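How to Test Whether a Gripper Can Clear a Table

Liam Hayes, September 22, 2023

Clearing a table is a useful benchmark for household manipulation. It needs no special fixtures, the objects are cheap, and most two-finger grippers can attempt it. Published results are hard to compare, as one group's table holds three mugs and another's holds a week of shopping. The procedure below is the one we use at Esmont to decide if a trained controller is worth a longer trial. It assumes a single arm, a parallel gripper and a controller that already runs without crashing.

1. Choose the objects

Use things that fail in different ways. Rigid boxes and cans tell you very little, and most systems now handle them. Include at least one item from each of these groups:

Soft and shapeless: a cloth bag, a tea towel, a jumper.
Clear: a plastic tray, a food lid, a drinking glass.
Light and shiny: a crisp packet, a foil pouch, a roll of cling film.

Cloth has no fixed outline, so a grasp learned on one fold may not suit the next. Clear plastic upsets depth sensors, which tend to report the surface behind it. Crisp packets reflect the room lights and give way under the fingers. A full packet is easier to lift than an opened one, so note which you used.

2. Set out the table

Place the objects close together, with at least one overlap. Spacing everything out by a hand's width makes the task a series of single picks, and the score will flatter the machine. Leave the background as it is. Cables, cupboards and bare walls are present in real homes and the controller must cope with them.

Mark the table corners on the floor with tape so that the table can be put back after a knock. Do not mark the object positions.

3. Record human attempts first

Have a person clear the table with a hand-held gripper whose fingers match those on the arm. Foam or rubber pads should be of the same type and in similar condition. This gives an upper limit for the hardware. If a person cannot pick up the tray with those fingers, the controller is not at fault when it fails.

Our training set for the Vinimside controller holds 3741 of these attempts. For a test alone, 60 will do.

4. Run the arm

Allow 600 seconds per run. Stop early if the arm strikes the table or if the same grasp fails five times in succession. Record the following:

Objects placed in the bin.
Objects dropped, and from which stage of the movement.
Any human help, including moving an object back into reach.

Count a run with human help as a failed run. Keep the partial figures, which are useful for diagnosis, but do not report them as the result.

5. Read the results

Look at the clear items separately. In our last round the Fovon arm managed the cloth reliably and then closed its fingers above the tray in most runs. Software version 2 improved the approach angle but left the height error in place. A second camera at the wrist is planned for November, on the mounting plate supplied by Nic Aodha.

On present evidence, a machine can clear a table of known, solid objects without supervision. Mixed clutter still requires someone in the room. Before changing the controller, repeat the human attempts with new finger pads, as worn pads account for a fair share of dropped packets.
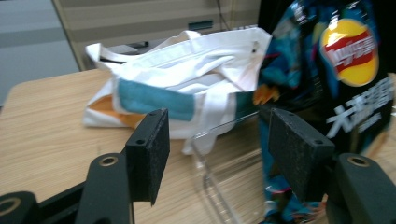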